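Keeping Your Fan Collection Tidy at Home
By Thịnh Vi

I have followed the drama series Wastance from its first episode, and during these years my small flat became full of paper. Fan club letters, ticket stubs, signed photos, posters from the summer tour. My sister asked me one evening if I live in a home or in the lobby of a theatre. After that I started to put everything in order, and these are the habits which stayed with me.

Sort on the floor first

Clear a piece of floor and put down a mat or an old bedsheet. A table is too small for this work, and you will be moving things from one pile to another many times. Give each kind of thing its own tray: flat paper, cards, cloth items, and one for things you have not decided about. Wash your hands before you begin and do not use hand cream, it leaves marks on glossy photos.

Do one series or one artist at a time. I began with Thái's concerts and finished them before I opened the Wastance box. When I tried to do both in the same evening, I was still sitting there at 1 a.m.

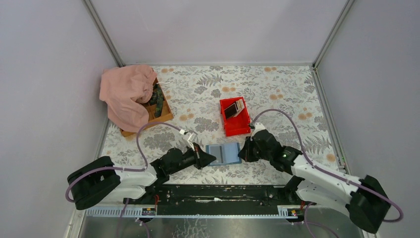
Trays on a leafy mat: a wooden one with pink cloth, a red one near it.

Signed photos

A signature in felt pen fades quickly when the sun comes on it. Hang signed photos on the wall opposite the window, or better in the corridor. If the frame has glass, put a paper border between the glass and the photo, so that they do not touch. In our damp months a photo can stick to the glass and then it is lost.

Never write on the back with a ballpoint pen. The line presses through to the face. Use a soft pencil and write near the edge: the name, the event, the month.

Tickets from the theatre

The tickets of the Wolletholm theatre are printed on heat paper, the same as a shop receipt, and the letters disappear after some years. Make a copy on normal paper and keep the two together. Do not laminate them. I did it with my ticket for the awards evening and the whole ticket turned black in the machine.

Cards

Fan club cards, meet-and-greet passes and photo cards should stand upright in a holder or a small box, with the newest in front. If they lie in a heap they scratch each other each time you look for one. Do not fill the holder until it is tight. You should be able to tip the front card forward with one finger and read the next one.

Plastic cards can be wiped with a soft cloth, a little damp, and then with a dry one. Paper photo cards only with the dry one. Rubber bands are bad for both kinds — they become sticky and leave a line.

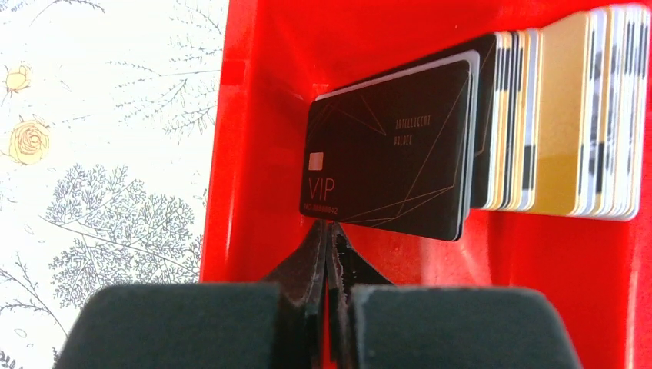

T-shirts and towels

Wash concert T-shirts inside out at 25 degrees and hang them in the shade. Do not iron over the print. If it must be ironed, turn it inside out and put a thin towel inside, between the two layers.

Slogan towels lose a lot of colour in the first wash, so wash them alone. I once had a whole load of pink socks after the Wivdale show.

Posters

Roll a poster with the picture to the outside, it will lie flat more easily later. Take a wide tube; the narrow ones from the post office make the paper curl like a spring. Write the name of the show on the end cap, otherwise you will open all the tubes to find one.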